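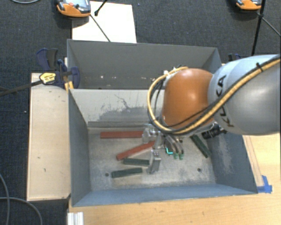

4.2 Impact noise from open metal bins

Most complaints from the Ludness side of the street were not about traffic. They were about clanging. Short, sharp, unpredictable, and mostly early – before 7 in the morning, when the background level in the bedrooms was at its lowest. The diary entries use words like "bang", "drop", "skip lid". Traffic gets mentioned too but as a steady thing people had stopped noticing.

We therefore treated impact noise apart from the averaged levels in 4.1. Averages hide it. A single drop into a metal bin barely moves the hourly figure, yet it is what wakes people up. Same problem reported for bottle banks and loading docks, and the fix there was usually a lid or a liner, sometimes just a change of hours.

Metal bins are common in the small workshops at Soselness. A wide flat floor rings when something hard lands on it, and the walls ring with it. Bars are bad in this respect because they tend to land on one end first and then the other, so one drop gives two peaks or more. Figure 2 shows bars lying scattered on the scuffed floor of a bin of this general kind. Scuffing was not scored, we could not find a way of doing it that two observers agreed on.

Peak levels were logged at the bedroom window, closed and then open. The logger was the Istach unit described in 3.1, set to fast response. Over the study we kept 59 impact events that could be matched to a diary entry. Unmatched events were dropped. This probaly undercounts the night, since a person who half wakes does not always write it down. Five of the matched events had a dog barking over the top and were left out of the peak analysis but kept in the diary counts.

Two things came out clearly. First, distance mattered less than expected. Bedrooms facing the yard entrance had higher peaks than closer bedrooms around the corner, even on upper floors. Line of sight, basically. Second, the gap between events mattered more than the number of them. Residents rated a morning with 2 bangs far apart as worse than one with a quick run of bangs and then quiet. This held with windows open and closed, though the closed-window group was small and we would not lean on it.

The Miettinen scale (see 2.3) did a poor job here. It asks about annoyance over a whole day and people averaged in there heads, so the early morning got lost. A shorter version asking only about the last hour before getting up would be better. We tried one late in May, too few returns to report.

Limits: one street, one season, no measurement inside the workshops. Bin contents at the time of each event are unknown. Rain on the loggers lost us two mornings. Liner tests are covered in 4.3.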